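Work, People and Machines
Unit 4: When the towels meet the arms
Handout for the Friday section, Nyokabi Nyaga

Before class, please read the Masanja chapter on laundries (the short one, you can skip the tables). We'll spend the whole session on textile handling, and I'm very happy about it, because I think it's one of the best places to see what automation does to a job. Everyone has folded a towel. Very few of us have ever had to explain how.

Our running case is Zevholm, a commercial laundry that serves hotels and gyms. The washing and drying there went to machines long ago. Sorting and folding stayed with people, and the question for this unit is what happens to those people when a pair of arms starts taking a share of the towels.

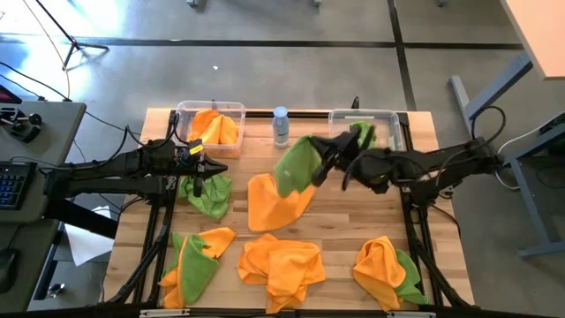 4.1 THE TASK

Sorting by color sounds like the easy part, and for a camera it often is. Orange and green are far apart. The trouble starts when one cloth is wrapped up in another, and you have to get hold of a single layer and lift. A person at the folding table does this by feel while talking about something else. Try it at home with your eyes closed! You'll notice your fingertips rubbing the layers apart before you have decided anything.

Work studies call this tacit skill. When Mwangi Magesa visits us in the second hour, ask him about it. He folded at Zevholm for years and now trains new staff on the automated line, and he has strong views on what the word "unskilled" has done to pay in his trade.
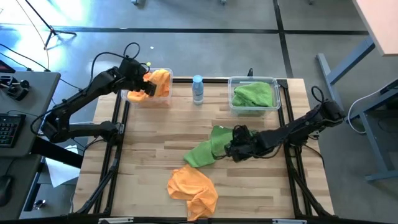 Two arms, two cloths: one gripper at the orange in the left bin, the other on the green.

4.2 WHAT MOVES TO THE MACHINE, WHAT STAYS

Take a folder's shift and break it into pieces — picking up, finding a corner, checking for stains, folding, stacking, moving the stack along. Automation rarely takes the whole list. At Zevholm the plan gave the arms picking and sorting, and left inspection with the staff. That sounds tidy until you remember that inspection used to happen during the pick. Folders caught a torn hem with the same hand that lifted the towel. Split those two and somebody has to handle the cloth again.

So the job changes shape. There is less reaching and lifting, which the older staff were glad of. There is also more watching and more clearing of jams.

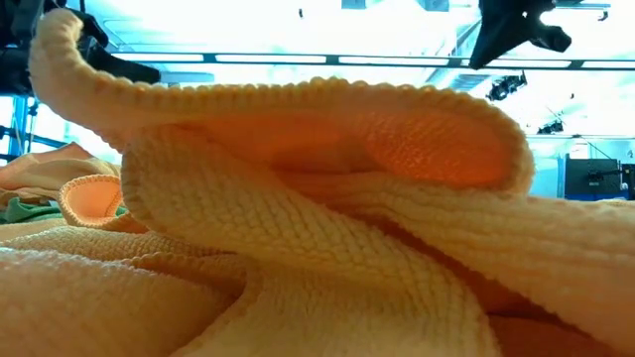 Then there's the matter of who teaches whom. Magesa's crew were asked to show the engineers how they find an edge, and three of them ended up with a new job title, line coach. Did the pay go up with the title? Did the people who weren't picked lose anything? Bring your guesses, and we'll compare them with what he tells us.

4.3 A WORD ON MATERIALS

Terry cloth is wonderful stuff to think with. It bends, it hides its own corners, and it never lands the same way twice. Compare the Asness reading from Unit 3, where the parts were rigid and came in trays.
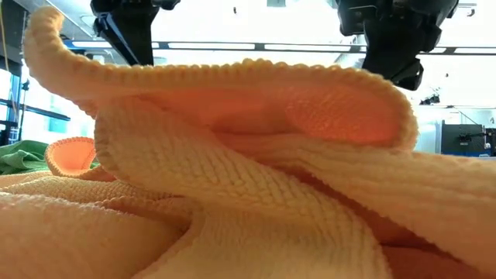 Stitched hem along the top fold, with a gripper on either side of center.

FOR DISCUSSION

Pick a task you have been paid to do. List its pieces, then mark the ones you'd gladly hand over and the ones you'd fight to keep.

Who should decide the pace of a line that people and arms share? The Starier agreement (in your packet) gives one answer, and I'd love to hear a better one.

Written responses, one page, are due at the start of the next section. Bring a hand towel if you have one.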